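Re: [handheld-demos] folding set, how many do we keep?
From: Shona Whitcombe
To: handheld-demos list

Quick one before I lose the afternoon. Went through the folding demos for Ponon again, answers below Montserrat's bits.

Montserrat Arroyo wrote:
> We have 1,658 folding episodes on the Lonora drive now. Martens wants
> to train on the lot. I would rather drop the messy ones first.
> Also, do we count reaching for the next garment as part of the
> episode, or cut there? Barton cuts, I haven't been.

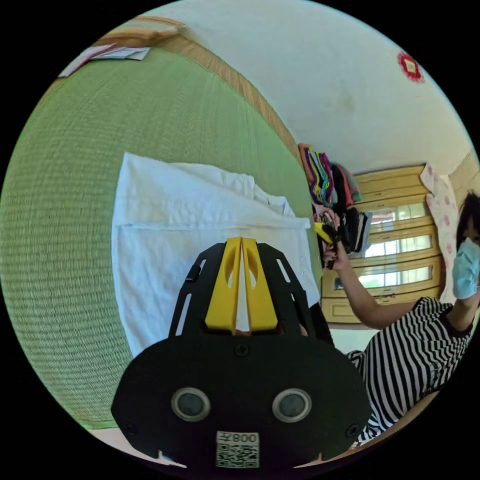 Cutting: I'm with Barton. Episode ends when the folded piece is let go and the grippers are clear of it. Anything after is a different task and the policy learns to wander off. In the T-shirt session there's a bit where one gripper is still up over the mat and she's got a bare hand on a dark garment in the pile by the wall - no second gripper doing that, so there's no action to learn from, just a hand. Cut before it. Same for face scratching, mask fiddling etc.

Dropping messy ones: depends what messy means. Wrinkles are fine, leave them in. Slow is fine. Dropped sleeve and a re-grab is GOOD, please keep those, we have hardly any recoveries. What I'd bin is where tracking jumps or a finger closes on nothing and the demonstrator carrys on as if it held.
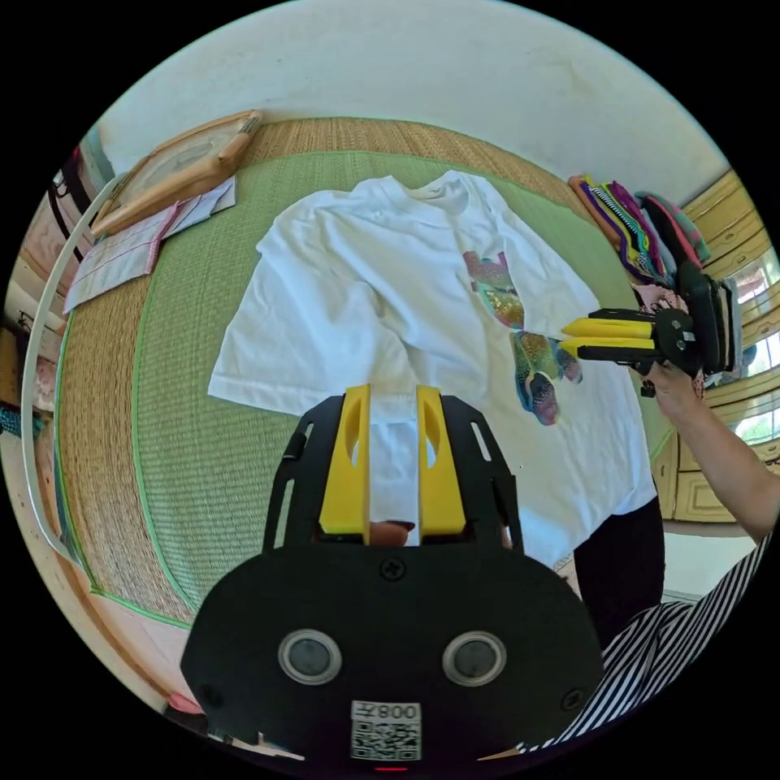
Other thing, start poses. Too many episodes begin with the shirt dead square and face up. Need more rotated, more face down, some just dumped. If you're asking people to redo any, 9 starts per garment would do me, mixed up.

By my pass 1,313 survive, before the cut points get fixed. Of the rest I think 300 could come back with trimming, havent checked all of them so don't quote me.
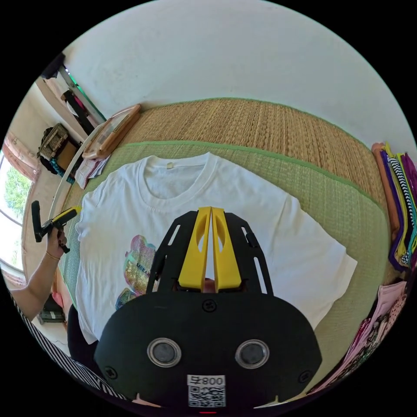

And can we agree on left and right please. Left is the demonstrator's left. Two of the folders have it swapped and I only noticed because the sleeve order was backwards. I'll fix the ones I have, whoever has the July batch pls check yours before merging.

Montserrat, can you tell Martens to hold off until tomorrow noon? Will push the trimmed list to the drive tonight if the upload behaves.

Shona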